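Passive Cooling of Small Equipment Enclosures
Project report, Branon Technical College

3. Method

Two vent layouts were compared on the same sheet-metal enclosure. Layout A used slots on the side walls only. Layout B added a perforated strip along the bottom edge, with the side slots kept at half their original area. A resistive load was fixed to the base plate and run at constant power for 3000 seconds per trial. Each layout was tested 5 times in the Saltik lab with the room ventilation off. Temperatures were logged at the base plate and under the lid.

4. Results

Under Layout A the air below the lid was still rising at the end of every trial. The highest reading was 343 K. Layout B reached a steady value in all trials and stayed below that figure. The base plate showed little difference between layouts, as most of its heat left through the mounting feet.

One Layout B trial was repeated after a thermocouple came loose from the lid. The discarded run is kept in the appendix.

5. Discussion

The lower inlet gives incoming air a longer vertical path past the load. The gain depends on clearance beneath the enclosure, which was fixed in this study. Cables leaving from the underside would also restrict the inlet, and their effect was not measured. Dust loading was left out for lack of time. The mesh supplied by Podlow has a finer pitch than the strip tested and should be expected to clog sooner.

Fine mesh and connectors on the underside of a housing

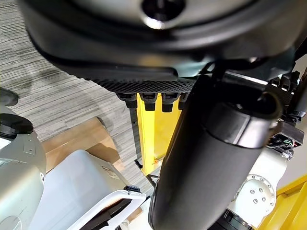 Ignacio Whitlock: The clearance needs its own set of trials. With the feet shortened I would expect Layout B to lose most of its advantage, and section 5 should give the height you used.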